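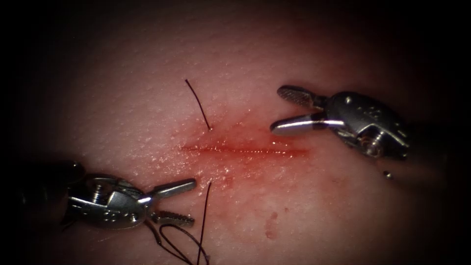

To: bench-staff list, Gremard Flarnley
Subject: Re: Re: auto stitch cell, what happens to our hours

Sorry for the slow answer, was on the floor until 6. Quoting the bit I'm answering:

> So is it true the Vemdale cell is taking the closure work in October?
> We have 15 people on the bench side and most of them came in on hand
> suturing. If the arms do the pads, what do we do all day. Also who
> signs the sheet when a stitch is bad? Used to be whoever tied it.

Partly true. The cell takes the single stitch pads, the straight cuts. Everything curved or layered stays by hand, no date for changing that and I haven't seen a plan either. 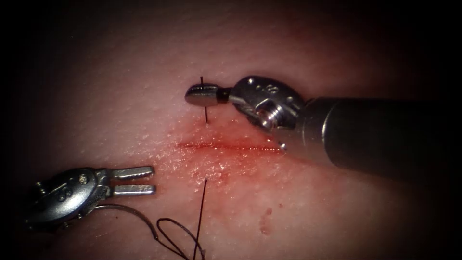 Straight cut on the practice pad, thread on both sides of it.

Hours: same shifts. 400 pads a month was the hand number and the cell is set for 400 as well, so no, they are not doubling it on us. What changes is the mix. Less tying, more watching and grading. Some of you will hate that. I get it, I'd rather tie too.

Sheet: whoever is on the console signs, but there is now a box for "arm" or "hand". Please use it. If it's blank it comes back to me and I have to go ask everybody.
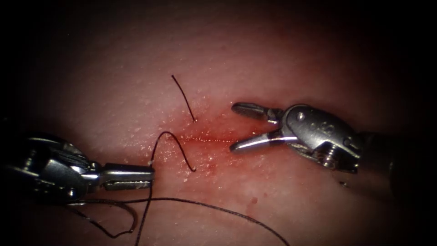 Bench lead, closure testing
Gremard, Flarnley site

Thread is the part I'd ask you all to look at hardest. Loops lying on the pad, tails going off under the jaws, a strand near the wrist. You've all dealt with that by hand without thinking and the cell has no habit for it yet. If you see a loop you wouldn't leave, hit pause. You will not be marked down for pausing. I asked Prieto to put that in writing and they did, it's on page two of the handout.

Training is 80 minutes on the console, then shadowing. Pay grade does not drop wich was my first question too.

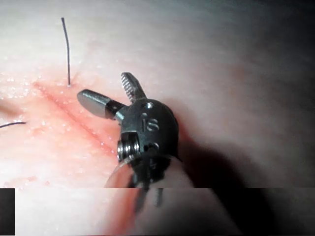 And grade the tissue, not just the knot. Edges of the cut, whether they meet, any tearing where the thread goes in. The old sheet had one line for all that, new one has a line each. Takes longer. We asked for the extra time and got it for the first month only, so keep track of how long your sheets really take and send me the times, I need them to argue for teh rest.

Still no answer on who clears the pads at shift change. Asking again tomorrow.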